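11 July 2023
Fuswood shop, front table. Notes on folding and on the drinks shelves.

Used the light green cloth again today, at the white table in front of the two shelving units. It came out of the Orkent bag with all its creases in and I left them in. Lâm Ninh wanted the fold order settled before the Pisia order gets packed, so most of this entry is about that, with the shelves at the end.
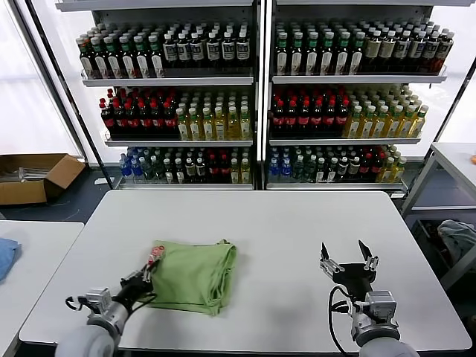
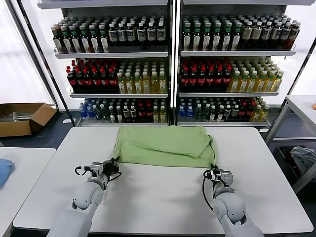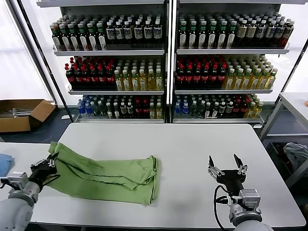 Green cloth on the white table in all four, bottles behind.
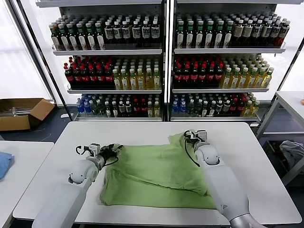 Fold order as we have it now:

Lay it out flat with the hem toward the front edge. Pull the two far corners apart first, then go down the sides. Smooth from the middle out with a flat hand. If you start folding while there is still a flap doubled under, the flap ends up inside the bundle as a lump, and the whole thing has to be opened again.

Sides in to the center, then bottom up to about a third, then over once more. Ngân Châu does halves instead of thirds. Her stack is wider and doesn't lean, mine is narrower and fits the Bùi cartons without turning. We tried both in a carton before lunch. Thirds it is for anything going out, halves for what stays in the shop.

Creases: a deep one does not smooth out by hand, whatever you do to it. I gave up on the iron because it slows everything down and the cord doesn't reach the table. Leaving the pieces under a board overnight is good enough. Need a second board. The one we have is from the old counter and has a nick on one side that catches thread – sand it or turn it over.

Table height is fine for me and low for Lâm. She put her end up on offcuts last week and then everything slid toward me, so the offcuts are gone again. If we raise it we raise all the legs.

Shelves. Left the order alone: colas and teas stay on the middle level, water down on the bottom. Ngân asked if the dark bottles with the green caps could come down one level, as she has to stretch for the back rows. I said wait until the August delivery, when we have to move half of it anyway. Pull the back rows forward when you take from the front, please. I keep finding gaps behind a full-looking first row.

Carton numbers for the Pisia order: 1017 is taped and labeled. 218 is an old label and should be peeled off before somebody ships it. Invoice is 2857, in the blue folder under the register.

To do
– tape, the wide kind, 21 rolls on the Orkent list, check the price before confirming
– second board
– ask Bùi if the next cartons can come flat
– Lâm to write the thirds fold on a card and tape it up by the packing bench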